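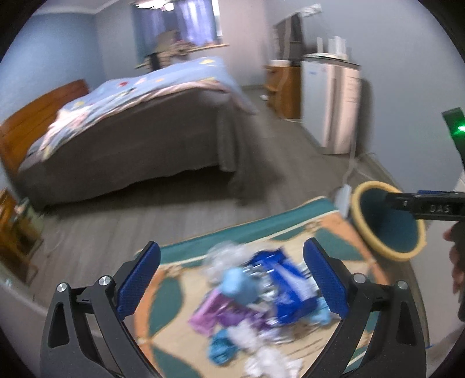

**¿Hay ya algún robot que recoja el suelo de un dormitorio?**

Tengo un robot aspirador Skustik y va bien con el polvo, pero antes tengo que levantar yo los peluches, las bolsas y los envoltorios de la alfombra. ¿Existe algo que los coja y los eche a un cubo? Presupuesto máximo: 3000 euros.

Kenna Aitken

---

**Ait Brahim**

Para casa, no. En el taller usamos un brazo con pinza que coloca piezas, siempre las mismas y en el mismo sitio. Un montón mezclado es otra cosa: una bolsa transparente se detecta mal y un pañuelo arrugado cambia de forma al cogerlo. Además, alguien tiene que decidir qué es basura y qué es juguete.

Yo pondría un cubo junto a la alfombra y recogería a mano antes de pasar el aspirador. Son 3 minutos.

---

**drekmont70**

Mi cuñado tiene uno que friega y tampoco recoge nada. Se tragó un calcetín 2 veces. Espera unos años.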